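Ticket 251: right arm drops off the bus during two-arm folding
Opened by: Ramesh Bisht
Status: open
Build: Skernix pair, shared workshop, Asfaw bench

Great progress this week! Both arms now home cleanly every time and the new grip routine runs start to finish on towels. Jackets are where it gets interesting. Partway into a run the right arm stops answering, the left one carries on for a moment, then the controller halts both.

What the log says each time:
joint 4, right: no reply
retry 1, retry 2, halt

What I have tried so far:
Swapped the data cables between the two arms. Fault stayed on the right.
Reseated every connector from base to gripper.
Dropped the speed limit to 22 percent. Runs last longer – still halts.
Raised the reply timeout from 112 to 900 ms. No change at all, so I put it back.

Towels never trigger it, even with both arms moving at full speed. I love a fault that picks its laundry.

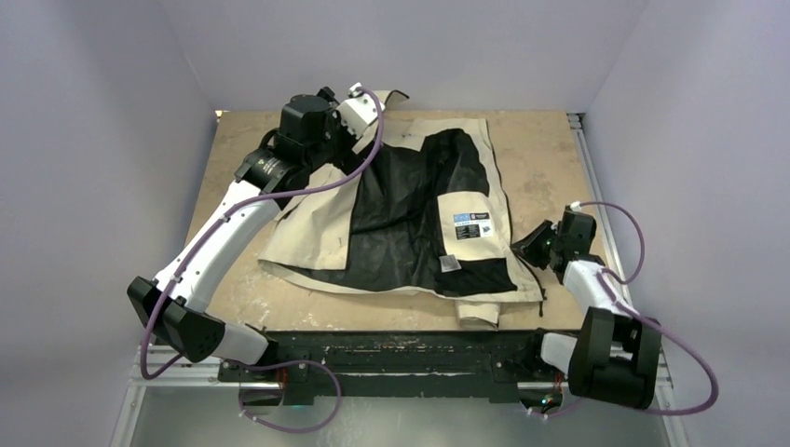
Cream and black jacket or vest on the board, both arms over it.
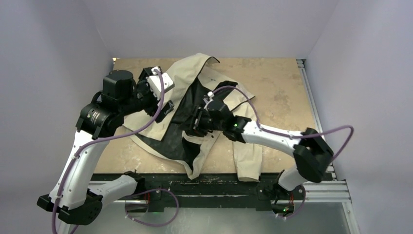
Next I want to log the supply voltage at the wrist on each side. My hunch is a sag when the gripper motor pulls hard on thick cloth. If anyone has a spare meter with a min/max hold, please leave it on the Asfaw shelf!

Roel Kuipers replied that he would measure at the base first, with the grippers closed hard on a folded towel and nothing else moving. He had a similar dropout on the Mitholm build last October and it came down to a crimp in the supply lead that was fine until the current went up. Swapping data cables would never have shown it, he wrote, and he has a bag of new crimps if the lead looks bad.

Ramesh: Brilliant, hadn't thought of loading it standing still. Will pull the right supply lead tonight and post the readings for both sides. Leaving the speed limit at 22 until then.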